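**1/** Buenas tardes a todos. Hoy quiero contar un poco de la historia de la sal en Kotdale, el pueblo donde vivo desde hace seis años. Perdonen si alguna palabra no es exacta, el español es mi tercera lengua.

**2/** La sal no se producía en Kotdale. Llegaba por el río desde Cirnon, en barcas planas, y se vendía en la plaza los días de mercado. La primera mención que conozco está en un libro de cuentas de la parroquia: 3 sacos, pagados con lana.

**3/** Después el consejo del pueblo puso un impuesto. En el registro de un solo invierno se anotan 645 sacos. El escribano se quejaba de la humedad, porque el saco pesaba más en febrero que en verano y el comprador pagaba el agua como sal.

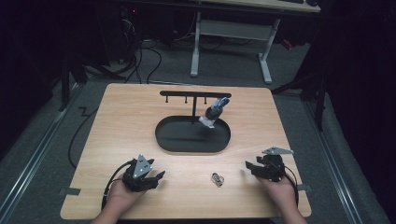

**4/** El almacén estaba en la calle Huet, detrás del molino. Mireille Boyer ha transcrito el inventario completo: palas, cestos, una balanza "que no es justa" y 132 sacos vacíos. Me gusta mucho esta nota sobre la balanza - alguien la escribió con enojo, se ve en la letra.

**5/** Dirceu Bittencourt piensa que una parte de la sal seguía por tierra hasta Cerum, para conservar el pescado. Yo tengo dudas. El camino era malo y no he encontrado ningún recibo de los arrieros.

**6/** El impuesto se quitó después de una protesta con 300 firmas, muchas de ellas solamente una cruz. El almacén se usó luego para guardar heno.

**7/** Si alguien tiene en su casa papeles viejos de la calle Huet, por favor me escriba. También me sirven las fotos de recibos, aunque estén borrosas.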